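**Holter monitor for 2 days – what can I do and what not?**

posted by huditska_anna, Oct 13, 2018

Hello to all. English is my third language, so please excuse mistakes.

My family doctor heard some extra beats when she listened to my heart in July. The ECG in her office was normal, it took only a few seconds and of course in these seconds the heart behaved well. Now I have a paper for a Holter monitor. I must wear it for 2 days and then bring it back to the clinic. I am 46, I take a small tablet for blood pressure and nothing else.

The nurse gave me a sheet with instructions, but it is short and I have still these doubts:

- Can I take a shower, or only wash with a cloth?
- I walk to work and I carry a bag on my back. Will the straps disturb the electrodes?
- If I feel the extra beats, must I press the button every time? On some evenings I have many of them.
- Is it better to rest, so the recording is clean, or to live like normal?

I called the clinic, but the line was busy all morning. I am not very afraid, my mother had also extra beats and she lived with them until old age. But I would not like to do the test badly and then repeat it.

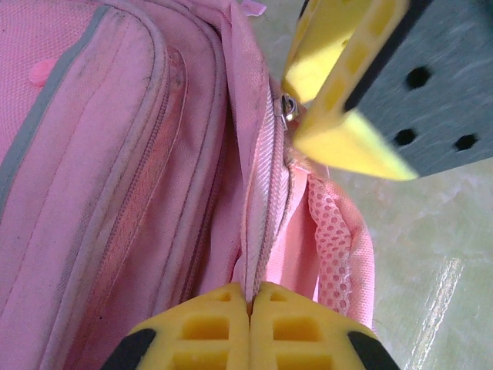

One more thing, which is maybe silly. I drink three coffees per day. If I stop the coffee for the test, the doctor will see a heart without coffee, and this is not my usual heart. If I continue, maybe the result looks worse than it should. What did you do?

Thank you for every reply.

---

**Tautahi**

I have worn one of these three times, so I can tell you how it was for me. I am not a doctor.

Shower: my recorder could not get wet, and the same was written in large letters on the box. I took a shower one hour before the appointment and after that I washed with a cloth until the end. There exist newer patch models which tolerate a quick shower, so ask which type you will get. Do not put body lotion or oil on your chest on the day of the fitting. The electrodes will not stick well.

Bag: the electrodes themselves had no problem, but one strap was lying directly on a wire and it pulled at each step. On the second day I carried the bag in my hand. If your bag is heavy, leave half of the things at home. When an electrode comes off, press it back to the same place, and write down the time. I got two spare ones in an envelope and I used one.

Button: yes, press it when you feel something, and write the time and what you were doing. With many beats in a row I pressed once at the beginning and wrote "continued until 9:20 pm" or similar. The recorder saves everything anyway, the button only helps them to find the place. My cardiologist said that the diary was more useful to him than I would think, also the entries where I wrote "dizzy" and the rhythm was fine.

Live like normal. I climbed stairs, I cooked, I had an argument with the phone company. If you only lie on the sofa, they will learn how your heart is on the sofa.

For sleeping I put the recorder in a small cloth pouch around my neck – the clip on the pajamas opened during the first night. Wear a loose shirt with buttons in front. A bra is possible, but choose a soft one without wire.

My report said 2,718 extra beats in one day. I was shocked by this number. The doctor was calm and explained that for my heart, with a normal ultrasound, it did not need treatment. Please do not compare your number with mine, it depends on many other things. Wait for the conversation.

---

**Pikier**

drink the coffee. they told me no changes at all, same food same pills same everything. also the glue itches, it goes away

---

**Dretora**

I agree with most of the above, but I want to add some points about medicines and safety.

Do not stop your blood pressure tablet by yourself before the test. Some doctors ask for a pause of certain heart medicines, others want to see how the heart works with them, and only the doctor who ordered the test can decide this. The same I would say about coffee. If the sheet says nothing, continue as usual and write the cups in the diary with the time.

If your skin reacts to tape, tell the person who fits the monitor. I had red squares on my chest for a week, because I was silent about it. They have another kind for sensitive skin.

Keep away from electric blankets and magnets, and do not put your phone in the same pocket with the recorder. My sheet had this on the back side, so turn yours around and look.

And the most important: the monitor does not call anybody. Most of these devices only record, and the data is read later. If you faint, or have pain in the chest, or you cannot breathe well, call the emergency number immediately and do not wait until you return the device.

For the busy line – at my clinic it was easier to reach them after lunch.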